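Saturday, February 11, 2023
By Heriberto Cuevas
2 min read

I woke before the alarm again and sat down with Psalm 136, the one where every line comes back around to His love enduring forever. I used to skim it (all that repeating!) but this morning I read it out loud in the kitchen, slowly, and by the end I was close to tears over my coffee.

Our little study group at Mututine has been in the Psalms since the fall, and I've promised to have my devotional booklet ready for them by April. There are 31 readings, one for each day of a long month, and I have finished all but two. The two left are on forgiveness, and I suspect the Lord is making me live them before He lets me write them. I called my brother in Drorkholm last night, the first time in over a year, and we talked about Dad, and the old church, and hardly at all about the quarrel.
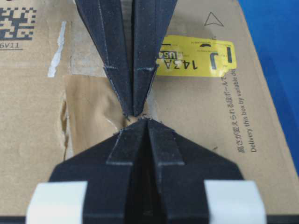 I told him I was sorry, and he got quiet, and then he asked what I was writing these days, so I read him a page. He wants a copy! I'm going to pray for him by name every morning this week, and for his wife, and try again on day thirty after supper.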